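We use cookies to remember your county and your crossword progress. Accept all | Manage choices

Robots rehearse housework as 60 visitors look on

The October open day at Flusen drew 60 people to a converted button warehouse, where they were promised a look at the future of domestic help and given, to start with, coffee and a sign-in sheet.

The work on show was Brida, the firm's practice apartment, which exists only in software. A simulated robot spends its days there learning its way about the furniture before anyone lets it near furniture that costs money. Savita Bhardwaj, leading the tour, said the team had run 232 sessions in the apartment since spring and had yet to receive a complaint from the neighbors.

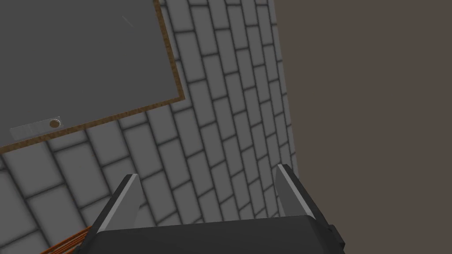
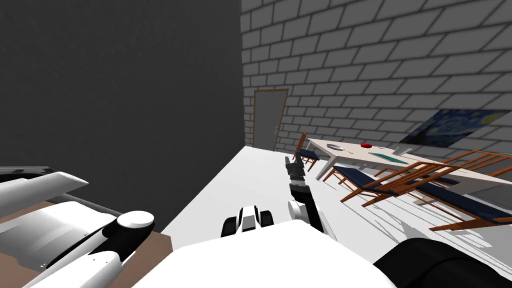
Inside the simulated apartment: tiled wall and gray board in the first view, table and chairs in the second.

Pankaj Kandpal was less sure that a robot raised in such a place would cope with his kitchen, and asked whether the software had a setting for children. It does not, Bhardwaj told him, though one has been requested. He then wanted to know what happens when somebody moves a chair - a fair point, several heads agreed - and was told that moving the chairs is a large part of the job.

The session ran past 11, by which time the pastries had gone and a second group was waiting in the corridor. Flusen hopes to try its software on a real arm next year, in a kitchen lent by the furniture maker Burnetti. Visitors were invited to leave an email address if they wanted to be told when. Kandpal left his, in capitals.

Get local news in your inbox every morning. Enter your email to sign up. You can unsubscribe at any time.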